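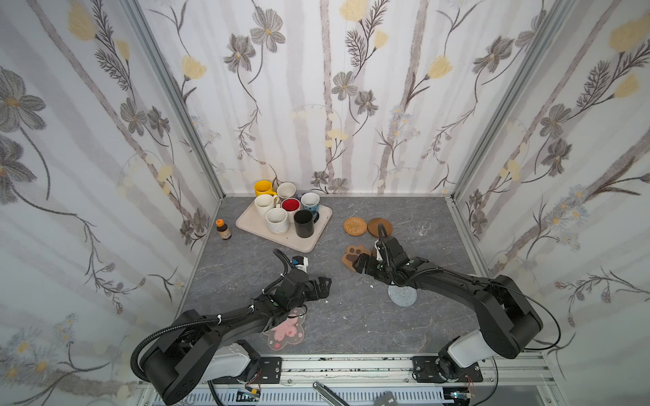

Seven mugs on a tray, coasters to the right.

OK so I have to say something about the Colleen Lapointe and Zachary Landry thing because my inbox is a mess and everybody has an opinion and most of them are wrong.

Quick recap. They got photographed outside a bakery in Flarkunport. She had a hat on. He was holding her bag. Nine words of caption and by dinner there were 1522 comments under it, half of them announcing a reunion, half of them mad about the reunion. Over a bag.

They broke up last May. They said so themselves, in a short, decent statement, and then they both shut up about it. Which I respected! How many celebrity couples manage that? Usually we get the podcast, then the other podcast, then the song.

And our reward for their good manners is that we make it all up for them.

I'm not innocent here. I've written this column for 12 years and I've done my share of "sources close to the couple." I know how it works. A photo comes in, there's a slot to fill, somebody has to decide what a hand on an elbow means. You get 24 minutes. You type "cozy." Everybody types cozy. Cozy is the most dishonest word in the business, it means two people stood near each other.

What bugs me this time is Diane Arsenault. She's Landry's girlfriend, or was as of the Roltus premiere, where they looked perfectly happy and she wore that green thing I still think about. Not one of the big write-ups asked how her week was going. She was "the current girlfriend." Current! Like a library book. She's got a whole show on the air, Flalgate, and it's good, and the lead actress of a good show got reduced to the person in the way of a reunion that as far as anyone can prove isnt happening.

A reader, Anwara Sivakumar, wrote me that fans "deserve to know." I've been chewing on that one. Deserve why? You bought a ticket, you got a movie. That was the deal. I want to know too, believe me, I'm nosy for a living. Wanting it is fine. But I want a lot of stuff.

Colton Girard over at the Gagnon newsletter says stars invite this, that they use the cameras when there's something to sell. Sometimes, sure. Some of them call the photographer themselves and then act suprised. But Lapointe has nothing out. No movie, no perfume. She was buying bread. If exes can't carry each others bags outside a bakery without it being a storyline then the only safe thing is to hate each other, and we complain about that too.

So my own rule, starting now. I'll run the picture if it's a nice picture. I'll tell you about the hat (great hat). I won't tell you what's going on in anybody's heart unless they say it out loud with their name on it.

Yes, this will cost me clicks. My editor has already made the face.

Send complaints to the usual address. And if you're one of the people who wrote me 1000 words on his body language, I read it, all of it, and he looked to me like a guy holding a bag.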